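3.2 How we gathered the demonstrations

I'll be upfront that this part of the project took far more of my time than the model did. Shazia Talpur and I had planned on a couple of quiet weeks in November, and we ended up rebuilding the whole recording routine halfway through. The version below is the one we kept, and all the numbers in Section 4 come from it.

Every demonstration in the Karnetia set is a single pick-and-place job done by teleoperation. One of us drives, the other reads out the instruction and presses the key that starts and stops the log. We swapped roles after every 10 episodes, mostly to give the driver's shoulders a rest (the Sovus controllers get heavy!). An instruction is one short sentence in plain words, like "put the bowl on the top shelf," and the driver hears it only once. If they had to ask for it again, we tossed the episode and reset. That rule sounds fussy, but the early recordings were full of long pauses where the arm just hung there while we talked, and the policy picked up the pauses beautifully.

We used 34 instructions in 4 room layouts. Between episodes the off-duty person moved the objects by hand, using a printed sheet that Tistus generates from a random seed. I tried doing it without the sheet at first and my "random" layouts all looked the same - I apparently love putting things at the left end of a shelf. We also left everyday clutter around. We wanted the background to vary in the ways a lived-in room varies, and a cleared-out lab corner wasn't giving us that.

Failed episodes stayed in the raw log with a flag. We count a failure as a drop, a wrong object, or any contact hard enough to make the driver let go of the controls. Only clean episodes went into training for the main model. The flagged ones are used in the ablation that we call Hà, which learns to score how well an attempt is going, and I was surprised by how useful they were there.

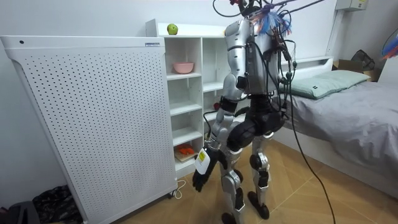
Start poses gave us the most trouble. In the first version each episode began from whatever pose the last one had ended in, and the policy learned to lean on that. We now bring the robot back to a standing pose facing the shelves, with the arms hanging down and the fingers a little curled, before the log opens. The bedroom layout in Figure 2 is a good one for seeing why the pose matters: with the robot square to the open shelving, the green apple sits up on top and the pink bowl is on a middle shelf, so even two simple instructions ask for quite different reaches from the same starting point. It's also a tight spot, with the bed on one side and a long cable trailing over the floor, and we asked drivers to keep steps small and turn as little as they could. We held 2 of the layouts out of training completely, and the results on those are reported separately in Section 4.3.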